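Feravell bench notebook, bimanual table
November, started 7:40 a.m.

Rewrote the house rules for hand-held gripper work. The old sheet had reached revision nine and contradicted itself twice on one side of paper, an achievement of sorts. Carulari want the new one before they accept the next batch, and Cârstea is waiting to copy ours with their logo on it.

Where we stand: 3,658 episodes recorded, 2,327 through review. Of the rejects, 396 went out for a single cause, the episode starting with the jaws already on the object. Those are useless for learning an approach. They are very good for learning how to be already finished.

So, rule 1. Start open and clear of the object. Hold still for one full breath, then move. The breath is in there because "two seconds" came out anywhere between a blink and a coffee break.

Rule 2. Two-handed grasps close from opposite sides, at matching height. If one side arrives early it waits. No shoving the thing across the table to meet the other gripper.
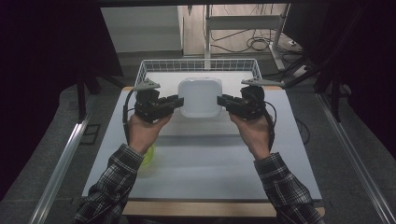
Do both grippers have to let go before an episode can be stopped?
Both have to be open and away from the object before anyone hits stop. If one is still holding, keep recording and finish the release.

Rule 3. Cables run down the outside of each hand, never across the work. I had this as a recommendation until I read the reject notes. It is now a rule, in capitals on the wall copy, which I regret slightly.

Rule 4. Pads get looked at before each block of 52 episodes. Ragged is a judgment call and we have been judging generously. Proposed wording: if the backing shows through, swap it. If you are arguing about whether it shows through, swap it. Write the swap in the log, including which side. "Changed pad" is in there four times with no side given, and I recognize the handwriting as mine.

Rule 5. Lids and domed tops: go for the side walls, below the rim. A rim that sticks out looks like a handle and will behave like one until you lift. 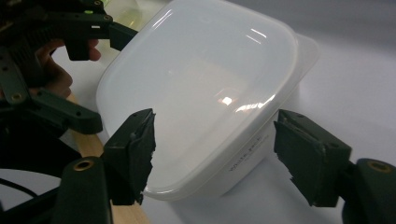 Lidded container, lower finger pads open either side, second gripper at the top left corner.

Still open:
Lorkavell's draft says fingertips should stay in view for the whole approach. Fine on a bare block, hopeless on anything with a wide lid. Suggest "at least one fingertip" and see who complains.

Do we reject for a bumped table? The old sheet says yes on the front and "use discretion" on the back. Leaving it at yes until I find out whose discretion was meant.

Revision number: calling it 1 again. Old sheets to the recycling, including the one taped inside the cabinet door.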